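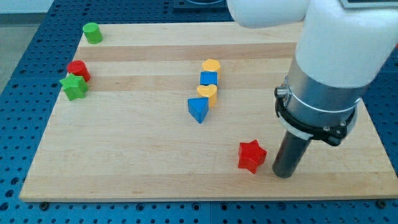 ## Rod tip or two-finger gripper for pushing wooden blocks?

I'm comparing end tools for a tabletop pushing setup. Right now I have a plain round-tipped rod in a clamp bracket. It moves the cylinders and the cube well enough, but the stars and the heart rotate when I push them and end up off target. I also have a Drarkano two-finger gripper I could leave closed and use as a pusher. Has anyone tried both? I can run 200 pushes per tool before February.

**Enikő Bárány**

### Answers

**1.** Keep the rod. A single round contact is the same from every direction, so you don't have to care about wrist angle. The closed gripper is wider and holds a flat face straighter, but on a star it catches two points and then slips off one. I logged 283 pushes with each on a Julska arm. The rod drifted more on the cube and less on everything else. For the stars, aim into the notch between two points and shorten the push.

Check your tip height too. If it touches the board you'll get chatter that looks like a controller problem.

*December 6, 2018*

**2.** Van Wijk gripper here, works fine.

**3.** 200 is too few if you split by shape. We did 1,000 per tool and the heart was still noisy. Also, which controller? With the Ukov one we had to lower the speed before any comparison made sense.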